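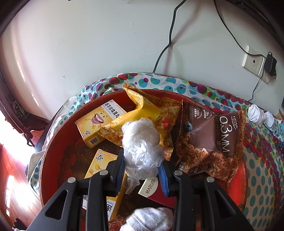

August, evening

Tray work all day. The red round one again, on the circles tablecloth, with the two medicine boxes, the snack packets, the dark red box and the socks. I did the whole shift with the hand-held gripper and left the remote station alone.

The target is 300 good demonstrations of the tray task before we move to the next one. I finished the day 16 short of what I wanted, most of it lost in the morning. The running total for everything on this task sheet, good and bad takes together, is 1,087. I wrote it on the inside cover of the notebook so I stop having to look it up.

The plastic bag bundle is still the slowest item. The film is thin and wrinkled and it gives when the pads close, so I tend to squeeze more than I need to. If I squeeze and then correct, the correction goes into the recording and the robot learns the correction too. Sandhu's notes say to close once, hold for a beat, then lift. I tried to do exactly that. The takes where I counted one in my head before lifting look better on playback than the ones where I went by feel.

Approach angle matters more than I thought last week. Coming in low, with a pad on each side of the bundle, I get a good hold. Coming in steep, I catch the snack packet behind it and drag both. I threw out seven takes for that before lunch. I kept one where the packet moved only a little and I set it back with a second grasp, and marked it as a recovery. Cilstead want some recoveries in the set, but they want them labeled, and I forgot to label two yesterday. Fixed those tonight.

The medicine boxes are easy. They have flat sides and stiff corners, and they can lie at any angle. I have been turning them between takes so they are never the same twice. The big brown packet is harder because it is slick and there is not much to hold except the edge. I take it by the serrated end. Socks are fine either way.

Sun was a problem until 11 or so. It comes in across the floor and the video goes white on that side. The tray itself was all right, but the tracking dropped out twice when I swung toward the furniture. I moved my feet so I was facing the wall and it held after that. Tomorrow I will start with the curtain closed and see if the indoor light is enough.

My wrist is sore on the thumb side. I switched hands in the afternoon, and the left-hand takes were slow and wandered on the way to the tray. Kept a few of them. Erker says variety is good up to a point and did not say where the point is.

They sent back the first result from the robot at Plisau, trained on last week's takes only. It got the boxes out most of the time. It missed the bag nearly every time, closing above it and lifting nothing. Watching the clip, I recognized the way it paused over the tray before going down. I do that. I hover while I decide which item to take. So now I am supposed to decide before I press record, then go straight in. I did the last hour that way and it felt rushed, but the takes are shorter and the paths are cleaner.

They also asked if I could do part of the bag set by remote control so they can compare. I would rather not. With the remote there is a lag and I can't feel anything through the handles, so I end up watching the pads and guessing. With the gripper in my hand I know when it has hold of something. But I said I would do a morning of it, and I will need to read the setup sheet again because I have forgotten the order for homing the arm.

To do tomorrow: charge both batteries tonight, wipe the lens, curtain, bag first while my hand is fresh, socks last. Ask Erker whether a take counts if the item leaves the tray but lands on its side. I have been counting them.

Uploaded at 9:40. Two files failed and went through on the second try.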